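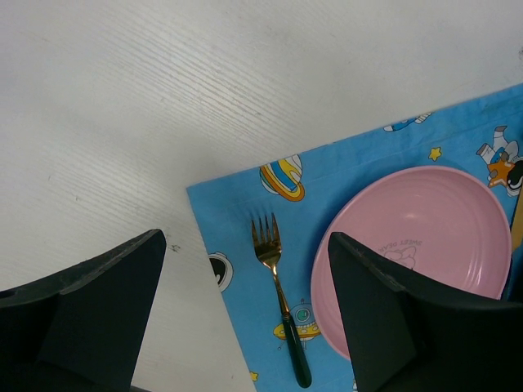

How long should a rye sourdough rest before you cut it? Twenty-three hours, if the loaf is mostly rye and went into a tin. Wheat breads can be cut much sooner, and most of the advice in print is written for wheat.

I got that number from the counter at Nurnen, the bakery and lunch place that opened in Darham in February. A card next to the register gives the bake time and the earliest cutting time for each loaf. The rye comes out at 9 in the morning and is sold the following day from 8. I asked whether anyone ever talks them into an early one. The answer was that they can, but it gets sold unsliced and without a refund.

The lunch menu is short. I have now eaten there four times and ordered the same thing on three of them: two slices of the rye, cultured butter, pickled herring, and a boiled egg cut in half. The bread is dense and slightly damp at the center, with a clean sour note that fades fast. The crust is thin for a loaf this dark. The butter is salted more heavily than I would do it at home, and with the herring that is too much salt on one plate. I asked for it on the side the last time and the balance was better.

The fourth order was the barley soup. It was fine. The barley had been cooked separately and added late, so the broth stayed thin and clear, and the grains kept some bite. It needed acid. A spoonful of the pickling liquid from the herring fixed it.

Pentti Heiskanen runs the oven. He uses a two-stage build, with the first stage held cool overnight and the second kept warm for a shorter time. The flour is from Flukley, a coarse whole rye that takes up more water than the supermarket kind. I bought a bag and tried to copy the loaf at home. My first attempt had a gummy band along the bottom, which I put down to too much water and a tin that was too deep.
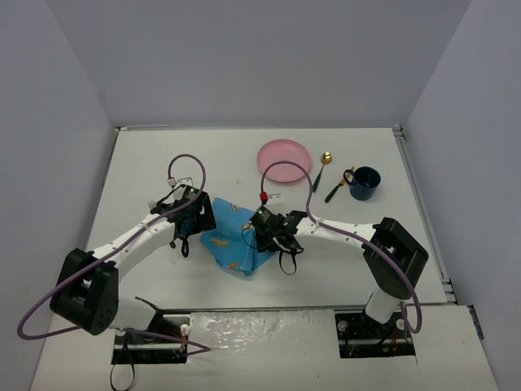

Resting is the part I had been getting wrong for years. I used to leave the loaf on a rack, uncovered, until it felt cool, and the crust was hard by evening. Heiskanen wraps his in cloth once the surface heat is gone. Any cloth will do, including a crumpled, printed blue one like the one on the white table here, as long as it has no detergent smell. Mine is linen, and I give the loaf two layers.

The second attempt came out at 20 past nine at night and I left it until the next evening. The band was gone. The crumb was still tighter than at Nurnen, and the sour note was sharper, so the next change is a shorter second stage. I am also going to try the Amegashie tin, which is narrower and has straight sides.

A whole loaf at Nurnen costs more than the flour for three of mine. I still buy one most weeks.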